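Headset Demonstration Room: Monthly Inspection Checklist
Irnwood Site, 15 February 2024

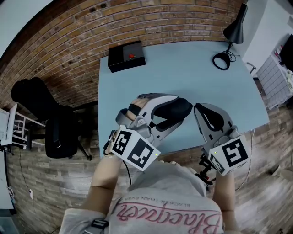

Category: Augmented Reality Equipment

1. Lenses and visors free of cracks: Pass.
2. Head straps and padding cleaned between users: Pass.
3. Charging cables intact: Fail. Cable on unit 19 is frayed; withdrawn from use.
4. Walking area clear of obstacles: Pass. Floor tape renewed in January.
5. Eye strain notice posted at entrance: Pending. Replacement ordered from Helletti.

Inspected by: Aravind Sastry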